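Ask the people at the Orkthorpe workshop how their flower project is going and you had better have a chair handy, because the answer takes a while and comes with coffee. The team is gathering examples for Murthy, a learning system meant to sort and arrange stems, and the goal for the spring is 600 good ones. They had 209 when we talked.

"People think you just press a button and walk away," the lead operator told me, laughing. "You do the same small thing 20 times before lunch, and every time you try to do it a little differently, so the system doesn't learn just your one habit."

Why flowers, I wondered, of all the things in the world?

"Oh, they're wonderful and they're terrible," she said. "A box has corners. A stem crosses another stem, and now you have a puzzle!" 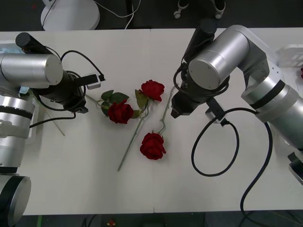 Red roses on the white table, with a gripper close at hand.
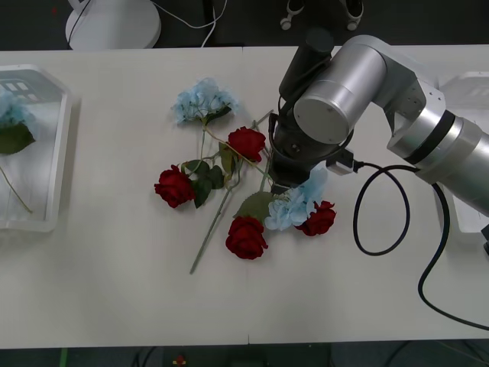 Retgate wrote in afterward to say that the count matters less than the spread, and that a fumbled grasp, properly labeled, should stay in the set. The lead operator agrees, up to a point. "We keep the fumbles," she said. "I just don't want the system to think that's how I do it every day." The next batch goes over to Ilbridge in April, and she would like to have 2 more operators trained by then.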